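Speaker notes - Lullbridge toy library evening, 25 Jan 2019

**Slide 1: Why we lend big items**

- Welcome, fire exits, tea at the back.
- Lullbridge started with puzzles and board games. Large play sets came later, after families in Midow asked for them.
- We now have 200 members. Joining costs $40 a year.
- Pause for questions on fees. Concession rates are on the handout.

**Slide 2: Play kitchens**

Most requested item over the January holidays. Children copy what they see at home, so the familiar bits matter: range hood, tiles behind the stove, a microwave with 01:30 on the display.

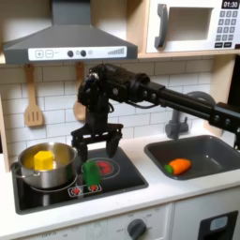

**Slide 3: Borrowing and returns**

- Large items go out for 5 weeks. Small ones can be renewed online.
- Wipe down with warm soapy water before return - no bleach, it dulls the coloured plastic.
- Tell us about missing pieces. We don't fine for them.
- Pilen branch has the ramp and the wider door. Owen has stairs only.

**Slide 4: What we need**

Shelving for Pilen, and a second trolley. Sign-up sheet goes round now, starting from the left.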